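Does a national carbon target count credits bought abroad?
Posted by plidcombe_reader, May 27, 2026

I am trying to compare two climate pledges for a town council briefing. One country says it will cut emissions "including international transfers" and the other says "domestic only." Both headline percentages are the same. If a country pays for a methane project somewhere else, does that tonnage come off its own total, and can the host country claim it too? 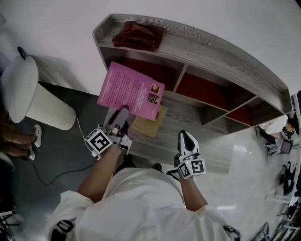

The project I keep seeing cited is Brullach, a landfill gas scheme listed at 3000 tons a year. I can't tell from the listing who gets to report it.

Drellska

Under Article 6 of the Paris Agreement the buyer can count it, provided the host authorizes the transfer and makes a corresponding adjustment. That means the host adds the same tonnage back to its own balance. Without the adjustment, both sides would be claiming one reduction.

For your comparison, treat the two pledges as different quantities. The "domestic only" figure tells you what happens to that country's own emissions. The other one is a net figure, and its domestic share may be stated in an annex -- or not at all.

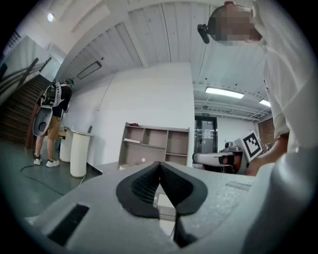

Leaning in from the right, with a white sheet or card partly visible.

For Brullach, look for a letter of authorization from the host government. If the listing only mentions a voluntary standard, assume no adjustment has been made until you find a document that says so.

choi_4

Credits are all paper anyway, just use the domestic number.

Choi

Agree with Drellska on the adjustment. Also check the base year and whether forests are included. I have seen some 20 percentage points disappear once land use was taken out of a pledge.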